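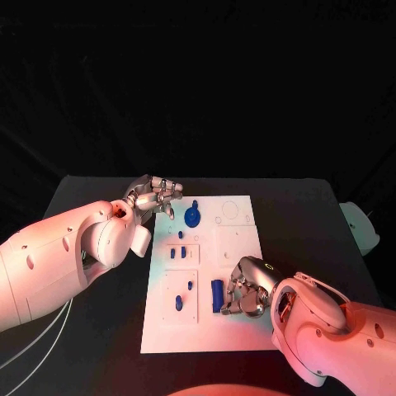

Both arms over the white task board, black cloth behind.

7/16/25

Transfer model, day whatever. Kettle on, window open, Edmund already muttering at his screen when I got in.

So the Clunlow spreadsheet finally loads without falling over! It was the loan deals, as Tadeusz said it would be back in May (he has been very good about not reminding me, apart from the twice). A player who goes out on loan and comes back in the same window was being counted as two signings, and if the loan was then made permanent he became three. Gedwood looked like they'd bought a whole new midfield. They'd bought one lad and kept changing their minds about him.

After clearing those out we have 2,154 player-seasons, and 594 of them are a first season at a new club. I'd hoped for more of the second sort but it's a decent pile and I'm not going back through the old match programmes again, my eyes won't take it.

First proper run this morning. The question is still the one Edmund put on the whiteboard: do new signings start slowly, or do we just notice them more when they do? I used minutes played, shots, and passes into the box, and compared each player's first six league matches with his next six. Forwards do dip at the start, a bit. Full backs hardly move at all. Keepers I've left out completely, there are so few of them and one of the Gamage ones got injured in the warm-up on his debut, poor man, which wrecks the average.

The bit I didn't expect was the bench. A lot of what looks like a slow start is a player coming on for the last ten minutes of a match that's already lost, and of course he's not going to have a shot. When I only keep matches where he started, the dip for forwards shrinks to something I'd be embarrassed to show anyone. Edmund says that means we should report it. Tadeusz says it means I've thrown away too many rows. They went at it all through lunch, and then got on to whether Plidley should have sold their captain, and I got nothing useful out of either of them until two o'clock.

Tried shuffling the labels after that, 2,000 shuffles, to see how often a dip that size turns up by luck. Quite often! Put the plot in the shared folder with the axes labelled this time (yes, Edmund, I know).

Still odd: Plidley's away matches. Their signings look better away than at home, every season, and I can't find a reason in the data. Could be the kick-off times have been entered wrong again and I'm matching the wrong line-ups. Checked one match by hand and it was fine, so I need to do a few more before I get excited.

For tomorrow: ask Tadeusz where he got the Gamage pre-season dates, rerun with friendlies taken out, and split the forwards by whether the manager who signed them was still there in the sixth match. That last one was Edmund's idea and I think it's the best one we've had.

Also we're out of whiteboard pens, the green one is dead and someone keeps putting it back.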